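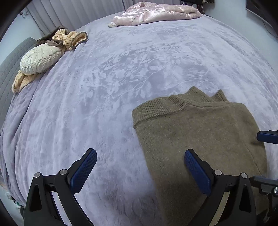 CR réunion Vekari, point méthode textile, 27 octobre 2022

Présents : Deirdre Ó Dálaigh (anime), Setel (2 pers.), moi au clavier. Mudside excusé, enverra ses remarques par mail.

**1. Collecte à la pince**
- 2 306 démos enregistrées, 1 570 gardées après tri. Le reste : surtout trajectoires perdues, quelques doublons.
- Perte de suivi plus fréquente sur les couvertures unies ou ton sur ton. Pull posé dessus = ça aide un peu, pas toujours.
- Setel demande si on filtre trop. Deirdre : on garde le seuil actuel jusqu'au prochain entraînement, on en reparle après.

**2. Résultat pliage**
- Politique entraînée sur les 1 570, testée sur pulls et t-shirts, 50 essais par catégorie.
- T-shirts ok. Pulls en maille : saisie correcte mais souvent deux épaisseurs prises au lieu d'une, surtout près du col.
- Hypothèse Deirdre : écartement des doigts mal estimé à l'approche. Setel pense plutot à la profondeur, tissu pelucheux = bords flous. Pas tranché.
- Discussion un peu longue sur la métrique. On compte quoi comme réussite si le pli est de travers ? Gardé : tolérance de 3 cm sur le bord, mesurée à la main.

**3. Protocole Meijer**
- Leur version de juin ne prévoit que des vêtements sur table. Nous on a du lit, donc surface molle, ça s'enfonce sous les doigts. Comparaison directe pas possible en l'état.
- Proposition : refaire une série courte sur table, mêmes vêtements, même opérateur. Accord de tous.
- Attention a noter le type de surface dans les métadonnées, le champ est vide sur les anciennes sessions.

**4. Divers**
- Patins bleus : à quel moment on les change ? Pas de règle écrite. À ajouter au protocole.
- Article : plan toujours pas figé, section limites à écrire en premier.

**À faire**
- Deirdre : série sur table + mail à Meijer
- Setel : relancer l'estimation d'écartement sur les échecs maille
- moi : champ surface, relecture des rejets (un échantillon seulement)

Prochaine réunion : date à fixer par mail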